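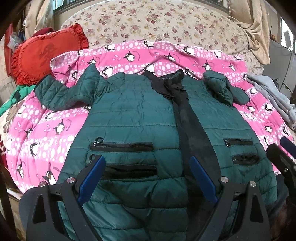 Gripper on the puffer jacket, left pad just below a pocket.

Frequently asked questions about the Skesden hand gripper

What is it?
A two-jawed gripper you hold and work yourself. I built it at home, apart from the arms, which were cut at the Tultgate shared workshop. The same jaws will later go on a motor. For now the motor is me.

Why practise on a puffer jacket?
Dineo Makhubela suggested it after I got smug about folding tea towels. Quilting slides about and four zipped pockets give the jaws plenty to snag on. I have stopped being smug.

What are the blue bits?
Rubber pads. The first pair were cut from an old bicycle tube and left black smears on a pillowcase, about which there was a discussion.

How much did it cost?
£54, plus £34 for a second set of arms after I drilled the first set back to front. Catrin Rowlands keeps those on a nail by the workshop door to encourage beginners.

How many folds have you done?
2,211 by the log, all garments included. I count an attempt even if the result looks like a dropped pudding.

Can it do up a zip?
No. It can take hold of a zip pull on a good day, and then we look at each other.

Do I need a proper bench?
A bed works well. It's the right height if you kneel, and a blanket underneath stops thin things skating off. Mind the penguins if yours has them: dark cloth shows up nicely on pink, white socks less so.

My jaws don't meet in the middle. What have I done?
Probably overtightened one side. Slacken the screws, close the jaws on a folded sheet of card, then nip them up again evenly. If that fails, check you haven't fitted an arm upside down. I'm told this happens.

Will you sell me one?
No, but the drawings are free from the Tultgate front desk. Ask for the Prydderch folder, named after the cat who sat on it. Allow over 80 minutes for the build, and a separate evening for finding the screw you dropped.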